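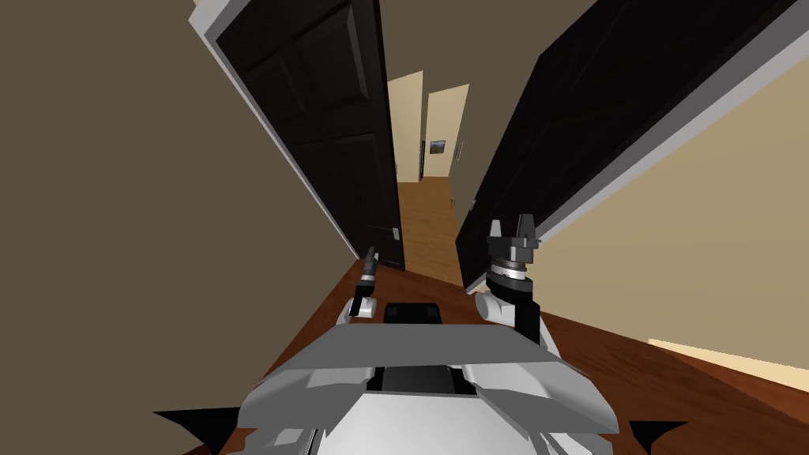
黑胶入门：二手首版和再版到底该买哪个？顺便求教怎么补一支老乐队的专辑

雨巷听针

各位前辈好，在这个站潜水很久了，第一次发帖，话可能有点多，请多包涵。

事情要从去年说起。我一直听流媒体，偶然在朋友家听了一下午唱片，回来以后心里就痒痒的，像小时候惦记橱窗里的玩具一样。后来咬咬牙买了一台 Vitora 的入门唱机，配了一对二手书架箱，连唱放带线材，一共花了 1,295 块。我知道这套东西在很多人眼里不值一提，可是我自己每天晚上坐下来听一面，觉得特别满足。

现在的问题是唱片。我最喜欢一支八十年代的后朋克乐队，叫 Ritbridge，不算大红，喜欢的人却都很死心眼（我就是一个）。他们正式的录音室专辑我目前有四张，全是近几年的再版，剩下的一直在犹豫。前几天在网上看到有人出他们第二张专辑的首版，封套有点磨损，卖家说盘面“轻微发丝，不影响播放”，要价 800。同一张专辑的再版全新未拆，只要 300。差了这么多，我来回看了好几个晚上，购物车里放进去又拿出来。

我想请教的有这么几件事。一是首版的声音真的会好那么多吗？有人说再版是用数字文件刻的，听起来“死”，也有人说再版的底噪小得多，我越看越糊涂。二是卖家写的那些品相，什么 VG+、NM，到底能信几分？三是这支乐队后期的专辑口碑不大好，主唱换了合作者以后，合成器加得很多，老乐迷骂得厉害，我在流媒体上听倒觉得有几首很动人。这样的专辑值得买实体吗，还是把预算省下来留给早期的？

另外我住的地方不大，架子只能再放一格，所以也不敢乱买。先谢谢大家了，每一条回复我都会认真看的。

半拍先生

看到有人问 Ritbridge，赶紧放下筷子来回你！这支乐队我断断续续听了二十多年，年轻时在一家叫 Watkins 的小唱片店里第一次听到，当时店里放的正好是你说的第二张，我站在那里把 A 面听完才想起自己是进去避雨的。

先说首版和再版。我两版都有，所以可以老老实实跟你讲讲我的感受。首版的低频确实更松、更有弹性，贝斯线像是贴着地板走的，鼓的空间感也自然一些。再版整体更亮，人声往前推了一点，吉他的边缘更锐利。要说差别大不大，在我自己的系统上能听出来，可是换到一套入门设备上，恐怕唱头调得准不准、针压对不对，影响都要比版本大。你要是还没有仔细校过唱头，我建议先花一个下午做这件事，买个针压计也不贵，校好之后把手上的四张重新听一遍，说不定会有惊喜。

还有一点很多新朋友容易忽略：所谓“首版一定好”是要一张一张看的。Ritbridge 的第一张专辑，首版压得其实相当粗糙，B 面最后一首靠近内圈，齿音毛得厉害，再版反而把曲目时长分配得更合理，我现在平时听的都是再版。第二张则是首版占优。第三张我觉得两版半斤八两，看你更喜欢哪个封套的颜色吧，再版印得偏绿。

再说品相。VG+ 这个等级，不同卖家之间可以差出十万八千里。我的习惯是不看等级，直接问三个问题：有没有试听过，哪一首有爆豆，能不能在强光下斜着拍一张盘面给我看。肯好好回答的卖家，东西一般都不会太离谱。“轻微发丝，不影响播放”这句话最含糊，不影响播放只是说不会跳针，可没说安静。后朋克这种音乐，吵的段落盖得住，第二张里偏偏有一首几乎全是清唱的《Bernby》，盘面要是有噪音，那首会听得很难受。你可以专门问他这一首。

至于后期的专辑，我要替它们说几句话。当年我也跟着骂过，觉得他们丢了骨头，赶时髦。过了很多年，有一次长途开车，车里只剩那一张能放，来来回回听了三遍，忽然就听进去了。主唱那时候的嗓子已经没有早年的冲劲，唱得很低，很疲倦，可是有些句子正因为疲倦才说得出口。编曲也没有大家讲的那么俗气，合成器铺在底下，吉他退得很远，偶尔冒出来一下，我反而觉得比早期更耐听。你在流媒体上既然已经被打动了，那就相信自己的耳朵嘛，老乐迷的脾气听听就好（我也是老乐迷，所以可以这样讲）。而且后期的专辑没人抢，价格很可爱，我有一张是从打折箱里翻出来的，才 89 块，内页歌词都在。

如果让我给你排个顺序：先买一张后期的，便宜，听个新鲜；然后慢慢等第二张的首版，等一张盘面真正干净的。这种唱片隔一阵就会冒出来，错过一张不要紧。现场专辑可以先放一放，录音水平参差得很，有一张像是隔着一堵墙录的，我舍不得卖，但也很少拿出来。

对了，架子只剩一格的话，别塞太满，唱片直立着放，留一点能用手指翻动的余地。斜着靠久了会弯，我早年有几张就是这么糟蹋掉的，到现在想起来还心疼。

铁皮收音机

买再版。入门设备听不出来的，800 太贵了，省下来的钱够再买一张还有余。

品相的话找能退货的店。

青瓷杯

楼上讲得太干脆啦，我来补充一点点不一样的想法，也不一定对，给楼主参考。

我觉得买唱片这件事，声音只占一部分。我收的也是同一时期的乐队，有几张首版，坦白说盘面并不好，炒豆子一样响，可是封套里夹着以前主人剪下来的演出广告，还有用铅笔写的曲目评分，给我最爱的一首只打了两颗星，气得我当天多听了几遍。这种乐趣再版给不了。所以楼主可以问问自己，想要的是每天晚上放来听的那张，还是一件有年头的东西。两种心思都很好，就是预算要分开算，不然很容易买得不开心。

“数字文件刻的就死”这种说法，我也想劝楼主别太放在心上。我听过数字母带做的再版，层次漂亮得很，也听过号称全模拟、结果闷得像盖了被子的。关键还是谁来做母带、压片厂用不用心。买之前搜一搜那一版的试听评价，最好找用普通设备听的人写的，他们讲的跟你在家听到的会比较接近。

再有就是清洗。二手唱片到手先洗一遍再下结论，我有一张刚买回来简直想退掉，洗完安静了一大半。不需要洗碟机，去离子水加一点专用清洁液，软刷顺着沟纹慢慢走，立起来晾干，换一个新的内套。旧的纸内套会掉屑，留着当纪念可以，就别再装唱片了。真正的划伤洗不掉，这个要有心理准备。

后期专辑那部分我完全同意半拍先生。最后一张的 B 面第二首，晚上把灯关小一点听，真的很美。楼主听过以后记得回来说说感想呀，我们这边聊这支乐队的人不多，难得碰到一个新朋友。

分享 12　评论 3
最后更新：11 月
联系我们　|　版权归本站及各发帖人所有　|　返回顶部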